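Flodska opens furniture floor in former drapery warehouse

4/29/24

Furniture reseller Flodska has opened a second showroom in the former Rerier drapery warehouse, a brick building dating from 1908 that had stood without a tenant until the company took the lease in February.

The shop sells second-hand and end-of-line furniture for bedrooms, dining rooms and small offices. It trades over two levels, with the larger pieces kept on the ground floor and smaller stock on the mezzanine. Flodska said the site gives it 2155 square metres, more than it has at its first shop on Kong Street, which will stay open.

Most of the stock comes from house clearances, closed hotels and showroom displays that manufacturers no longer want. Pieces are checked in at the rear of the building, cleaned, given a ticket and put on the floor. Flodska does not strip or repaint anything. Chips and scratches are written on the ticket along with the price, and customers are asked to read it before paying.

Dressing tables and mirrors have sold well at Kong Street over the past year, according to the company, with white pieces in the French style going fastest. It has given them a place on the ground floor at the new site, where partition walls divide the stock into bays. The mirrors are sold with the tables they stand on and will not be split.

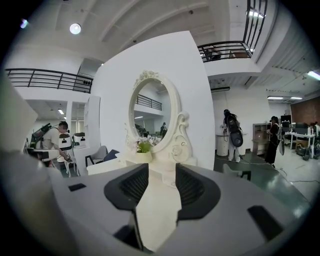 The mezzanine is reached by a staircase at the back of the building. There is also a goods lift, but it is for staff use only. Customers who cannot manage the stairs can ask at the desk for an item to be brought down, and Flodska said it would try to do this on the same visit for anything that two people can carry.

The railings upstairs were inspected as part of the building work and the company has asked customers not to lean furniture against them. Children under 12 must be with an adult on the upper level.

Planning papers show that the change of use from storage to retail was approved with two conditions. Deliveries must not be made before 8am, and lorries have to use the yard entrance on Drerketti Lane and not the main road. One neighbour wrote to object to the loss of on-street parking. The council's highways officer replied that the yard had enough bays for the size of shop proposed, and no further objections were received.

Work on the building included new wiring, a new fire alarm and repairs to the roof over the rear stores. The upper windows facing the main road were kept. A painted Rerier sign on the side wall has also been left in place and will not be covered by the new shop sign, which is above the customer entrance.

Prices start at £20 for stools and small shelves. The dearest item on the opening list was a walnut dining suite at £2000, which the company said came from a hotel that closed last year. Chairs are priced singly, even where there is a matching pair, because many customers come in looking for one replacement. Bookcases are sold as seen, and shoppers are advised to bring wall measurements with them, including the height of any skirting board.

Flowers and ornaments used to dress the tables are not for sale. Flodska said it had been asked about this often enough at Kong Street to put it on a notice by the till. 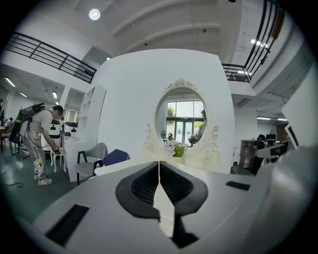

Delivery within the town costs the same as from Kong Street and can be booked at the desk or by telephone. Drivers will carry furniture into a ground-floor room. Upstairs delivery has to be arranged beforehand, and customers are responsible for checking that an item will go through their doors and round any turn in the stairs. A wardrobe that has to be brought back to the shop will be refunded less the delivery charge.

Items can be held for three days on a deposit of a quarter of the price. After that they go back on sale and the deposit is returned as a credit note. Goods which have been paid for must be collected within two weeks, as the rear stores are needed for incoming stock.

The company is also taking furniture in part exchange at the new site, which it has not done before. Owners need to send measurements and at least two photographs, one of them showing any damage. Flodska will not accept mattresses, upholstered items without a fire label, or flat-pack wardrobes that have already been taken apart. It said dressing tables with their original mirrors, bedside cabinets and plain white bookcases were the pieces it most wanted. An offer made from photographs may be changed once the item has been seen.

A section of the ground floor has been set aside for office clearances. Desks and filing cabinets are expected there next month, when stock is moved across from a rented unit on the edge of town. The unit will then be given up.

The shop is open from 9.30am to 5.30pm, with a later start of 11am on bank holidays. Parking in the yard is free for two hours, and customers collecting bulky items can use the loading bay after speaking to staff. The nearest bus stop is on the main road opposite the end of Drerketti Lane. Dogs on leads are allowed on the ground floor.

Opening hours at Kong Street are unchanged. Credit notes issued at one shop can be used at the other, but returns must be taken to the shop where the item was bought.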